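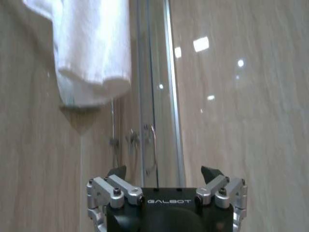

Ticket: Hot water runs out early, guest bathroom
Property: Drimunlow, upper unit
Opened by: Aliki Xenos
Assigned to: Doaa Ait Ali
Priority: Normal
Status: Closed

Reported problem

Guests in the upper unit say the shower goes lukewarm after a few minutes. Kitchen tap is fine. Bathroom sink is fine if the shower is off. The last two sets of guests both mentioned it, so I don't think it's a matter of taste. The heater is the Waltemano in the hall closet, put in by Kontogiannis when the unit was redone. No error light on the front that I can see. -- Aliki

Log

8:40 am, Doaa
Called Aliki back. She says it started in February and was fine before that. No work done on the plumbing since then except a new shower head. Asked her to leave the heater on and not touch the dial.

10:15 am, Doaa
On site. Heater dial set at 120. Ran the kitchen tap into a bucket with a thermometer, got 118, so the tank is heating. Ran the shower full hot. Started at 112, dropped to 100 within a few minutes and kept going down slowly. Kitchen tap checked again right after, still 117. The tank is not running out. Cold water is getting in somewhere between the tank and the shower.

10:50 am, Doaa
Shut the cold supply to the heater and opened the hot side of the bathroom sink. It should have stopped. It kept running at a thin steady stream, cold. That points to crossover, most likely through the shower valve. Closed the stops behind the shower trim plate and tried again. Sink stopped completely. Opened them, stream came back.

11:20 am, Doaa
Pulled the cartridge. It's a Stokeck pressure balance type. One of the two rubber seats is split and the spool sticks when pushed by hand. Rinsed it and tried it again in case it was only grit. Slightly better but still passing cold. Needs replacing. Part is on order, left the old one in so the shower can be used meanwhile.

Aliki, reply
Should I turn the dial up until the part comes? I have people checking in.

Doaa, reply
Please don't. The kitchen and sink would come out too hot and the shower would still drop off. Tell the guests to keep it short -- it's an inconvenience but nothing is going to leak.

9:30 am, Doaa
Part arrived. Closed stops, swapped cartridge, new O-rings, silicone grease on both. The retaining clip was bent so I used the one from the kit. Reset the limit stop one notch toward cold. Repeated the crossover test, sink hot side stopped as it should. Ran the shower for 15 minutes. Started at 113, ended at 111.

9:55 am, Doaa
Checked the new shower head while I was there. Flow is normal and the screen is clean. It had nothing to do with the problem. Put the trim plate back with fresh sealant along the top and sides, left the bottom open.

Aliki, reply
Current guests say it's good now. Can you put the part number somewhere I can find it? The lower unit has the same valve.

Doaa, reply
Taped it inside the hall closet door, next to the heater. If the lower unit starts doing this, close the stops first and see if it goes away before you call anyone about the heater.

Cause: worn pressure balance cartridge, cold crossing to hot
Fix: cartridge and O-rings replaced
Follow-up: none scheduled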